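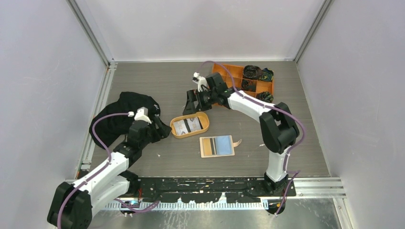
The oval tray on the grey table, with the orange organizer beside it.

I have a weakness for trays. My aunt Yvonne Ellwood kept one by her back door in Wultora, and everything that came out of her pockets went into it, from the car keys to the odd seed packet to those little pencils you pick up at the golf club (she never golfed, mind you). I thought it was fussy when I was a kid. Now I'm the one with the trays, and I've come round to her way of thinking entirely!

The oval one is my favourite colour, somewhere between yellow and orange, like the inside of a ripe mango. I do love it against grey. Our kitchen at home is all greys and creams, very sensible, and for years I kept buying things to match, and then wondered why the place felt so glum in May when the light goes early. A bit of orange does wonders.

The organizer is for things that need to stay put, and a tray is for things on their way to somewhere else. That's my whole system, such as it is. Stamps, tape and batteries get a proper spot. Receipts and loose buttons go in the tray until I've got a cup of tea and the patience to deal with them. I tip mine out when it's full, and last time I found 3 library cards, all of them mine.

Gaspard Tanguy asked in the comments whether a round tray would do just as well. I'm sure it would, Gaspard, but an oval tucks in nicely along the back of a bench. Next time I'll get to the cutlery drawer, which I've been putting off.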